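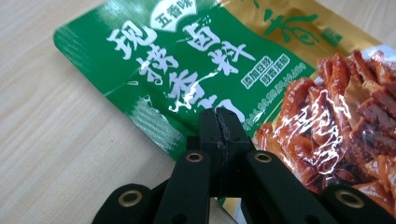

The hand-held gripper from the Wirel kit closing on a foil packet of five-spice braising seasoning.

Review of the Wirel Hand-Held Gripper Kit

This blog has covered small automation products for several years, with a preference for equipment that can be bought and put to use by one person at a kitchen table. The present review concerns the Wirel hand-held gripper kit, purchased in November at the regular price and used at home over the following weeks. Wirel did not supply the unit and has not seen this text.

The kit is sold to people who wish to study how a two-sided gripper takes hold of everyday goods before they commit to a powered arm. The operator holds the tool, works the jaws by hand and learns which shapes and surfaces can be managed. Wirel offers a motor module separately. That module was not part of this purchase and is not assessed here.

Contents and assembly

The box contains the black plastic links and jaws, a bag of hardware, a handle and a printed booklet. The kit lists 65 parts, all of which were present. Assembly took one long evening. The booklet is clear up to the point where the linkage is joined to the handle, after which the drawings become too small to follow with confidence. The same drawings are available from the Wirel site at a larger size, and I recommend printing them before starting.

The pivots are fitted with brass grommets. This was the feature that persuaded me to choose the kit over the competing product from Claeys, whose joints are plain plastic pins. The Claeys kit that I reviewed last year had developed noticeable play in its joints by the end of the trial. The Wirel linkage remains tight, although one grommet had to be pressed back into its seat during the first week. The jaw tips are a different matter. The matte finish scuffs easily, and the edges already look worn where they meet whatever is being held. Grip has not suffered so far.

Trial with packaged groceries

My own interest is in packaged food, and most of the trial was carried out with goods from the pantry. Boxes and jars presented little difficulty. Foil packets are harder and more instructive. The surface is slick, the contents shift, and the sealed edge bends away as soon as pressure is applied in the wrong place.

The seasoning packet shown at the start of this post became the standard test item. It was approached by its edge, with the packet lying flat on a wooden tabletop. I completed 50 attempts with it, each consisting of a grip, a lift to the height of a mixing bowl and a return to the table. The packet slipped in 3 of them. All of the slips occurred when I closed the jaws quickly, and a slower closing motion is advisable with any flexible package.

The glossy printing on such packets also deserves a word for readers who intend to add a camera later. Under the ceiling light, the green foil throws white highlights across the lettering, and the creases break the characters up further. A system that depends on reading labels will need softer lighting than most kitchens provide.

Support and spare parts

Spare jaws are stocked by Nadov, which handles orders for Wirel in this region. I ordered one pair in anticipation of further wear. The parts came from the Prerdale warehouse in good condition, although the packing slip described them as handles. A written inquiry about the mistake received a courteous reply the next morning.

The handle is the weakest element of the design. It is comfortable for short periods - perhaps the length of time needed to unpack a bag of groceries - and tiring after that. Wirel should consider a wider grip or a wrist support in the next edition. Owners with small hands may find full closure of the jaws difficult.

Assessment

At 163 dollars, the kit is not inexpensive for a tool without a motor. The quality of the pivots justifies much of the price, and the availability of spare jaws justifies more. I recommend it to hobbyists and to teachers of older students. Buyers who require powered operation from the first day should wait for a review of the motor module, which I intend to purchase in the new year if the price does not rise.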